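Updated 25 January 2018

Sorting blocks at Drirnel: a short interview

Tracey Sowerby looks after the block trays at Drirnel, where coloured blocks are kept for bench work and lent out to other sites. The stock stands at 700 pieces, in several colours and lengths. Most of her job is keeping them in usable order.

"A block is a simple thing to store badly," she says. "If the lengths get mixed, you lose 15 minutes at the start of every session."

Her preference is for a flat-bottomed bin with sloped sides. Blocks that land on the slope slide back to the floor, and a flat base lets them lie at any angle without rocking. She clamps the bin to the table at two points before work begins.
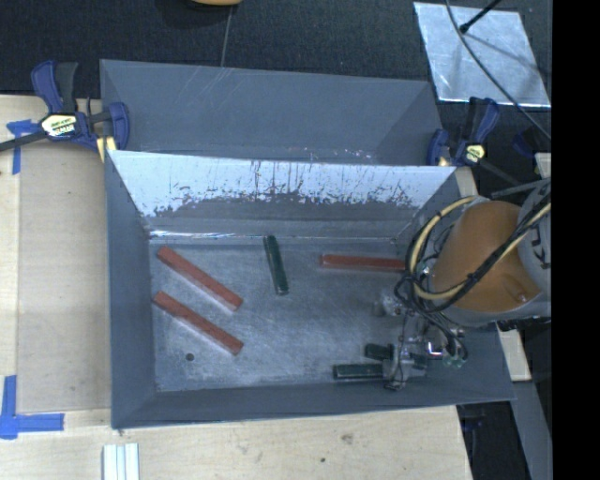 Red and dark green are the colours she puts out most often. "They separate well against a grey floor, even when the floor is scuffed," she says. Scratches do not concern her. Marks on the base are left alone unless an edge can be felt with a fingernail, in which case the bin is sanded or withdrawn.

She keeps the number of blocks in a bin low. The Pekholm site used to fill its bins to half depth, and pieces at the bottom were seldom handled. Pekholm changed over in October.

Short blocks are stored apart from full-length ones and are added last. Sowerby checks both against a gauge strip and rejects anything more than 2 mm out.

The next batch goes to Skurnstead, with the same clamps and a spare bin.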